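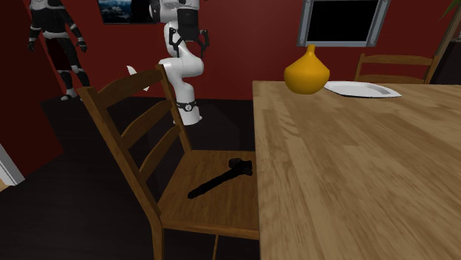 **Castov Rooms** is a simulation package for testing robot arms in home settings. It is sold by Karkard, a small software company, and it is used mostly by university laboratories and by firms that plan to place robots in houses. The package contains furnished rooms, a set of household objects and tools, and a scoring program that decides if a task is completed.

## History

The first version was written by Gumaro Cisneros as a private tool for checking grasp planning on tables and chairs. Karkard bought the rights and hired him to continue the work. The present version, Castov Rooms 2, was released on Feb 14, 2023, and a correction to the contact model followed in March of the same year.

The name comes from Castov Street, where the company had its first office, in a former print shop built in 1933.

## Contents

The package has 117 rooms, grouped by function: dining rooms, kitchens, bedrooms, hallways and workshops. Wall colors, floors and wood textures can be changed before each run, and the furniture can be moved within limits given by the user. Objects are not always in the place where a person would keep them. A tool can lie on the seat of a chair, with its head near the edge of the table, and the arm must then plan a path which does not touch the chair back.

More than 3000 tasks are supplied in text form. Typical ones are "put the hammer on the table" and "move the dish away from the vase". Users can write their own tasks in the same format.

## Robots

A fixed arm with a two-finger gripper is the standard model. Humanoid models can stand in the same room, either as a second active robot or as an obstacle - in the second case their joints are locked. Wheeled bases are sold separately under the name Nikano.

## Licensing

Karkard offers a yearly license for one laboratory and a cheaper one for teaching. The teaching license has all the rooms but leaves out the task editor. Support is given by e-mail only.

## Reception

In a review for the newsletter *Whitelaw*, Ruth Nuttall praised the variety of the furniture and the clear error messages. She found the scoring too strict for thin handles, where a small slip of the fingers is counted as a failure. She also wrote that cloth and other soft things are missing, so tasks such as laying a tablecloth cannot be tested. Karkard has answered that soft objects are planned, but has not given a date.

## See also

- Grasp planning
- Household robot
- Physics engine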